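Dear readers, the ghost ship article from January is now the most read page we ever had, with 1,155 visits in one week. I thank everyone who shared it. Many of you wrote to ask for more stories of this type, so I want to tell you what is coming.

The next long article will be about the Garnudley bell. For those who don't know it, the bell was taken down from the chapel tower for repair and was never seen again. Some people say it lies in the river near Dendside. Others believe it was sold and melted. I have read 13 letters from that time, and they do not agree even about the size of the bell – one says that four men could lift it, another says it needed a team of horses.
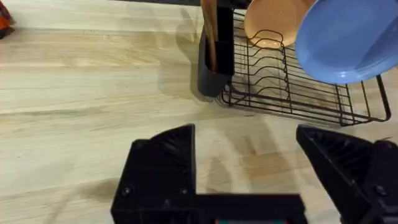
The second story is shorter. It is about the lights over Ullunton, which were reported by farmers on three different nights. Min-kyu Noh has found an old newspaper page with a map, and he is now comparing it with the railroad timetable. His idea is that the lights came from a night train on the hill line. I am not fully convinced, because two of the farmers lived on the wrong side of the hill, but I will print his explanation together with mine and you can decide.

We also need your help. If your family comes from Garnudley or Dendside and your grandparents ever spoke about the bell, please write to us. A short message is enough, around 100 words, and you can stay anonymous if you wish. Longer stories are welcome too, but please keep them under 500 words so that we can print them complete.

One correction: in the last issue I wrote that the lighthouse keeper had two sons. He had two daughters. Thank you to the three readers who noticed this.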